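Site: Cutiletti kitchen and workroom, ground floor
Inspection type: routine, slips, lighting, cleaning products and general housekeeping
Started: 9:30 a.m. Thursday
Previous inspection: January

Marks used: **OK**, **Fix** (needs work before the next visit), **N/A**

## 1. Floors and walkways

- [x] Main walkway clear, door to back hall. **OK**
- [x] Anti-slip mats flat at the edges. **OK**
- [ ] Threshold strip at the loading door. **Fix.** One end lifts when a cart goes over it. Same comment as January. Replace the strip this time, don't re-glue it.
- [x] Drain covers seated. **OK**
- [ ] Wet floor signs stored near the sink. **Fix.** They were in the upstairs closet. Move them down.

## 2. Lighting and glare

- [x] All ceiling fixtures working. **OK**
- [x] Emergency light over the back door, test button pressed. **OK**
- [ ] Diffuser on the fixture by the window. **Fix.** Cracked corner. Tape is not a repair.

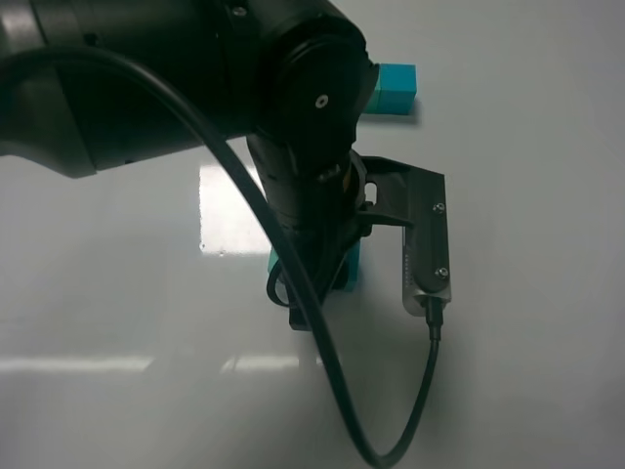
Glare is a separate question from brightness, and the old form had no line for it. People wiping down or reading labels under a bare tube tend to shift around to get the light out of their eyes, and then they stop noticing smears. Colour and finish matter more than the wattage. A glossy white top like this one throws light back up at whoever is leaning over it, so fixtures over surfaces of that sort should have a diffuser or sit off to one side. I have added a glare line to section 2 for the next round.

## 3. Surfaces and cleaning

- [x] Counter edges free of chips. **OK**
- [x] Sealant behind the sink intact. **OK**
- [ ] Spray bottles labelled. **Fix.** Two bottles of clear liquid with no label. Emptied and rinsed during the visit.
- [x] Clulusus degreaser kept away from the bleach. **OK**
- [x] Gloves available in more than one size. **OK**
- [ ] Safety data sheets in the binder. **Fix.** The sheet for the Ccori floor cleaner is missing.

Comment: the degreaser is being mixed by eye. The measuring cup belongs on the shelf with the jug. Put a hook there if it keeps wandering.

## 4. Fasteners, brackets and labels

- [x] Wall shelves, brackets tight. **OK**
- [ ] Coat rack by the staff door. **Fix.** Bottom screw missing, rack swings out when loaded.
- [x] Handrail to the basement, 5 brackets, all firm. **OK**
- [x] Load labels on storage racking. **OK**, 200 kg per bay, readable from the floor.

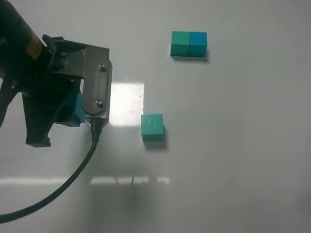
Check every bracket by hand as well as by eye, and write down which screw was loose. "Bracket loose" sent the repair person to the wrong end of the coat rack last time. Where two screws sit one above the other, as they do on the silver plate here, use "upper" and "lower" in the comment. Screws with recessed heads collect grease and dust in a kitchen, so brush them out before putting a driver in, or the head strips. Labels get the same treatment: stand where a worker would stand and try to read it. If you can't, order a bigger one.

## 5. Fire and exits

- [x] Extinguisher by the range, gauge in the green, pin in place. **OK**
- [x] Back exit opens fully, no key needed. **OK**
- [ ] Exit route past the recycling. **Fix.** Flattened boxes leaning into the route. Moved during the visit, but they need a proper spot.
- [x] Fire blanket in its case. **OK**
- [ ] Smoke alarm in the dry store. **Fix.** Chirping. Change the battery today.

## 6. First aid

- [x] Kit sealed and stocked. **OK**
- [ ] Eyewash bottle in date. **Fix.** Expired. Ilano carries the same size, order number 34-180.
- [x] Burn gel present. **OK**
- [ ] Incident book. **Fix.** Pen gone, last page loose.

## Follow-up

Threshold strip, coat rack and smoke alarm come first. The rest can wait for the regular maintenance day. Initial each line when it's done and leave this sheet in the binder behind the January one.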